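Shape Blocks and Working Surface for a Sorting Activity Kit
Project report, Introduction to Product Design
Pascual Pereyra
2018-02-21

1. Purpose

The project was to specify a small kit of shape blocks and a flat working surface for sorting activities with children in the first years of school. The kit has to be usable on an ordinary classroom table and has to store in one shallow tray. The course required a review of existing kits, a written specification, and a short trial. Packaging and cost were outside the assignment.

2. Existing kits

Two commercial kits were borrowed from the department store room, the Rosance set and the Grotum set. Rosance uses flat tiles 4 mm thick. They stack well and are difficult to pick up from a smooth table, particularly for a child who has not yet learned to slide a piece to the edge. Grotum uses solid blocks with a good height, but each shape comes in one color only. A child can finish every Grotum exercise by matching color and never look at shape. I took this as the main fault to correct.

3. Block specification

The blocks are prisms or cylinders, with the outline of the shape repeated on the top and bottom faces. Height was set at 30 mm. A block of this height can be gripped from the side with two fingers and still stands without tipping when the table is bumped.

Colors are plain and strong. Shape and color must vary separately, so that at least some shapes appear in more than one color and each color appears in more than one shape. Pyramids and spheres were left out. A sphere rolls, and a pyramid seen from above can be read as a square or a triangle depending on its base, which confuses the naming exercise.

The star caused the most discussion in the review session. Its inside corners collect dust and its points are the first part to wear. It was kept for the reason that children name it readily.

4. Working surface

The first surface considered was a printed mat from Sepúlveda with outlines for each block. The outlines turned the activity into a fitting puzzle, and the mat curled at the corners after storage. A plain wooden board was chosen instead. It has no printed marks, it lies flat, and its edge gives a clear limit to the working area.
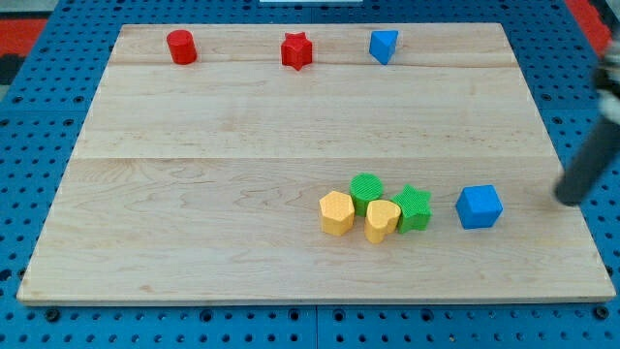

Board color was treated as part of the specification. The block colors need to stand apart from the surface under normal room lighting, and a dark stained board was rejected early because blue pieces were hard to find on it. Pale wood gives good contrast for red, blue and green. Yellow is the weakest case: the yellow hexagon and the yellow heart are closer in tone to the honey-colored grain than the red cylinder or the red star at the far edge. Their outlines remain readable from the side faces. A deeper yellow would be an improvement, and I have noted it as a change for the next version. The seams between planks should be flush, or small blocks will catch when they are pushed across.

Finish is a clear matte coating. Gloss was tried on a scrap piece and showed the reflection of the ceiling lights at the angle from which a seated child looks.

5. Arrangement of pieces

Two starting arrangements are defined in the teacher sheet.

Spaced: blocks stand apart in a row with a gap of at least 50 mm. Used for naming and for "find another one like this."

Grouped: blocks stand close together, with mixed shapes and colors. Used for sorting by one property and then again by the other.

The grouped arrangement is harder. A block in front can hide the lower part of the block behind it — the child then has to judge from the top face or move a piece. The teacher sheet allows moving pieces at any time and does not count it as an error.

6. Trial

The trial was held at Vustley with 7 children, each working alone for one sorting round by color and one by shape. All of them completed the color round without help. In the shape round, the most frequent mistake was placing the hexagon with the cylinders. Two children corrected this after running a finger along the side. The heart and the star were never confused with any other piece.

One child built a tower. The blocks stacked acceptably except on the heart, whose top face is too narrow toward the point.

7. Changes to be made

The hexagon should have slightly sharper vertical edges, within the safety limit for corners. The yellow should be deepened. The teacher sheet needs a line stating which arrangement to use first; the draft left it open and the two helpers chose differently. A second trial is planned for June with the revised pieces and the same board.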